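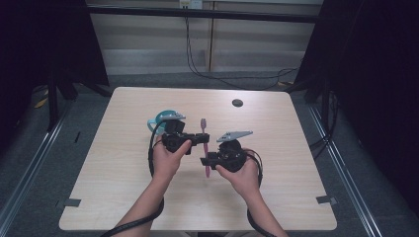 Two hand-held grippers, one toothbrush, and a teal cup off to the left.

4 min read

Lavcombe warehouse upgrade: progress to 2019-03-11

Hi Mehrangiz,

You asked for the long version this time, so grab a coffee! The short one is that the racking at Lavcombe is up, the software isn't quite there, and I'd like to talk to you about the mezzanine before we spend any more on it.

Racking first. Lehner finished the last aisle and the load signs are on, so we've now got 362 new pallet locations with labels on every one of them (the first batch of labels wouldn't scan from the forklift seat, and Lehner reprinted them in a bigger size at no charge). The inspector asked for two extra column guards near the dock doors. They're ordered and they'll come out of contingency.

The stock move has been slower than I told you it would be. We planned to shift everything from Sturaswood in one go, but the night crew there were still picking for the big pharmacy orders, and I wasn't going to pull pallets out from under them. Sebastião Bastos redid the plan so the slow movers come over first, and it's much calmer. Bulk paper goods and cleaning products are across. Toiletries and anything with an expiry date are still at Sturaswood.

Now Flaltness. I like the new system, I really do, and the pickers on the trial aisle like it too – the screens are clear and the walking routes make sense. The trouble is returns. If a carton comes back part-full, Flaltness books it in as a full one, and someone has to go and fix it by hand. Their support people have sent us two patches and the second one got most of it, but mixed cartons still go wrong. I've held back the milestone payment until that's sorted, as the contract allows.

Training is going well. Five of our supervisors have signed off on the new scanners and they're now teaching their own shifts, which has saved us a fair bit of overtime.

The mezzanine: the quote came back higher than our allowance, mostly for the sprinklers underneath. I'd rather leave it until August, when we'll know how full the new racking gets. Could you let me know if you're happy with that? Lehner will hold the price until then, but they need it in writing.

Next up for me are the dock schedule, the rest of the Sturaswood stock and another go at returns with Flaltness. I'll send the cost sheet separately once the guards have been invoiced.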